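Lotimeo Work Table, pale gray top
Posted Monday by the Fevberg shop desk

We were slow to stock this one.
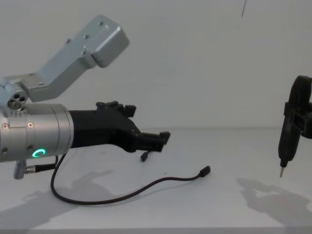 Masau calls the Lotimeo "the last table you will buy," and we have read that line in too many catalogs to repeat it with a straight face. It's a work table. It has a flat top in a pale gray and it costs $518, legs included.

The top is 70 inches long. Masau's catalog says it seats six, and we would say four, or two if they both have things to spread out. The color is the part we like best. Small dark parts and cables are easy to find on it, and it doesn't throw the overhead lights back at you the way a bright white one does. It will also show every pen mark and coffee ring, so if you were hoping gray would hide dirt, buy a darker table.

Masau describes the surface as "scratch-proof." We don't use that word for anything we sell. Put felt under heavy equipment and lift it when you move it. The warranty is two years and covers the legs and the joints – it leaves out the finish, which tells you how much Masau believes its own catalog.

Assembly needs a hex key (supplied) and a second person (not supplied). The printed sheet says 20 minutes. Leave yourself an afternoon, and check that the feet are level before you tighten anything.

There is a cable tray at extra cost. It's shallow and we would skip it. A few stick-on clips along the back edge do the same job for much less.

The full room set with matching storage is $2,798. We can order it, but we don't keep it on the floor, and we've yet to hear a good argument for the cabinets at that price. Start with one table and see if you still want the rest in March.

Pickup from our Raju warehouse is free. Delivery is quoted by zip code.

This site uses cookies to remember your cart. Accept / Manage settings

© Fevberg. All rights reserved. Contact us | Back to top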